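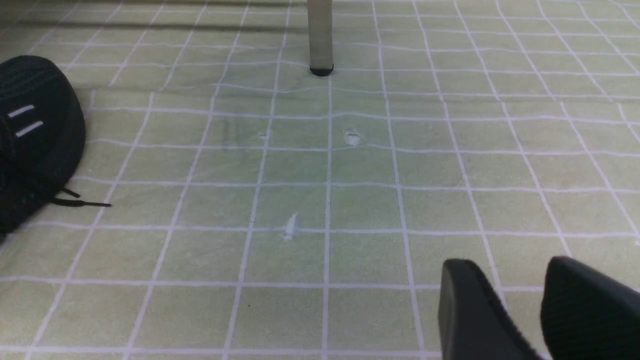

Green tile floor with the arm's gripper at lower right, a black shoe at left, and the foot of a metal leg at the top.

Trastidano Shoe Repair and Returns
Floor automation meeting, January
Start 2:10 p.m., end 3:25 p.m.

Present: Soon-im Koo (chair), Bhupendra Kushwaha, Kyriaki Kokkinos, Yoon-hee Joo
Remote: A-yeong Min (Cistlow, integrator)
Minutes: Kyriaki Kokkinos

1. Minutes of the last meeting

Accepted with one correction. Item 4 said the sorting bench would lose a position. It should have said that the position has not been filled and is under review.

2. Status of the pickup arm

A-yeong reported on the work with the arm in the returns room. It is being set up to pick single shoes off the floor and the low shelf and put them in the matching trays. During the test period it made 200 attempts, of which 123 ended with the shoe in the correct tray without help. Of the others, 57 needed a person to move the shoe or restart the arm. The remainder were stopped early by the operator and will not be counted as failures or successes until the logs have been read.

Bhupendra asked whether laces were still the main problem. A-yeong said yes. A finger can close on a lace and miss the upper, and then the shoe swings. Dark shoes with dark laces are the worst group. Cistlow wants to try a slower approach and a lower grip point for these. Soon-im asked that the slower approach be tested on its own first, so that the effect can be seen.

Yoon-hee asked if staff should tuck laces in before shoes go down. Bhupendra was against this. He said tucking takes nearly as long as placing the shoe in the tray by hand, and the person doing it is bent over the whole time. Agreed that laces stay as they come in.

3. Floor

Small white marks on the tile were discussed. Kyriaki said she could not tell from the picture whether they were chips or bits of something lying on the floor. Bhupendra will go over the area on his knees with a scraper and report what comes up. A-yeong said small marks should not matter to the arm but she would like to know which ones are permanent before the next set of tests.

Yoon-hee asked for the floor to be swept before the first run each morning and again after lunch. Soon-im agreed, but said the sweeping needs to be in somebody's hours. At the moment it is done by whoever gets there first, and that has been Bhupendra. Fifteen minutes a day will be added to the opening shift.

Furniture legs: positions to be marked with tape once the layout is settled. No tape before then. The last tape left glue behind.

4. Changes to the sorting jobs

This took most of the meeting.

Soon-im went through the draft of the new duties. Under the draft, two sorters per shift would keep checking and grading by hand. A third would watch the arm, clear stops, and fill in the stop sheet. The third role would rotate every two hours.

Bhupendra said the people on his shift have two worries. The first is that watching is harder than it sounds. After an hour of nothing happening, people look away, and then the arm stops and trays back up. The second is pay. Graders get the skill rate and the draft does not say whether the watcher does. Two people have already told him they will not rotate if it means dropping to the basic rate for part of a shift.

Soon-im said the intention is that nobody's rate goes down. Bhupendra asked for that in writing. Agreed.

Kyriaki said the knees and backs complaint should be recorded too. There were 37 entries in the strain book over the past year for the returns room, and most were for bending to the floor. Several sorters have told her they would be glad to see that part of the job go. She did not want the minutes to read as if everyone was opposed.

Yoon-hee asked if the rotation could be one hour in place of two. A-yeong had no objection from the technical side. Handover takes a few minutes because the stop sheet has to be signed. Agreed to try one hour for the first month on the morning shift and keep two hours on the afternoon shift, then compare.

The unfilled position: Soon-im could not give an answer. She expects to know after the budget is approved. Bhupendra asked that no trial figures be used to justify leaving it empty while staff are still stepping in to help the arm. Noted.

5. Training

Nukell can give the basic safety course on site. It runs half a day. Yoon-hee has asked for two sessions so that neither shift has to come in on its own time. The course covers the stop button, the marked zone and what to do if a shoe is jammed. It does not cover the tray software, and A-yeong will do that herself.

Kyriaki asked for the stop sheet in larger print. The present one cannot be read at arm's length.

6. Actions

Soon-im: written statement on pay rates, before the rotation begins.
Bhupendra: check floor marks and report to A-yeong.
A-yeong: slower approach test, dark shoes only. Read the logs for the early stops.
Yoon-hee: confirm both Nukell sessions. Add sweeping to the opening shift.
Kyriaki: new stop sheet. Copy of the strain book totals to all present.

7. Any other business

The fan in the returns room is still noisy. Yoon-hee has reported it twice and will report it again.

Next meeting at 2 p.m. in the upstairs room, date to be sent around by Kyriaki.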